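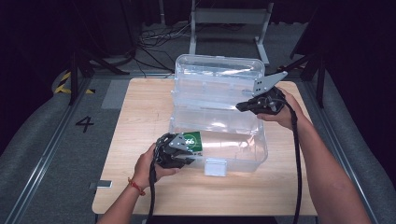
Clear storage box with the lid open, and a small green card with a 66 on it

Is the extended cut of Wurcombe worth it?
Posted by Kevin Cusi, 27 April 2025

I saw Wurcombe in the theater in December and liked it a lot, apart from the ending, which felt rushed. There is now an extended cut that runs 109 minutes. Does the extra footage fix the last part, or is it just more walking around in the fog? I don't want to buy it twice.

mansilla80
I have watched both. Most of the new material is in the middle – two long dinner scenes and more of the sister. The ending gets one added scene at the lighthouse, which explains why she leaves the letter behind. It helped me. The final shot is the same. If you already liked the movie I would rent it first, then decide.

Tatach
didn't like either version. watch Cunier instead, same director and much better

pell_r
Agree with the first reply, except that I thought the dinner scenes dragged. The sound is better on the new one – you can hear what the father says on the boat. The old disc has 6 deleted scenes as an extra, and the lighthouse one is there too.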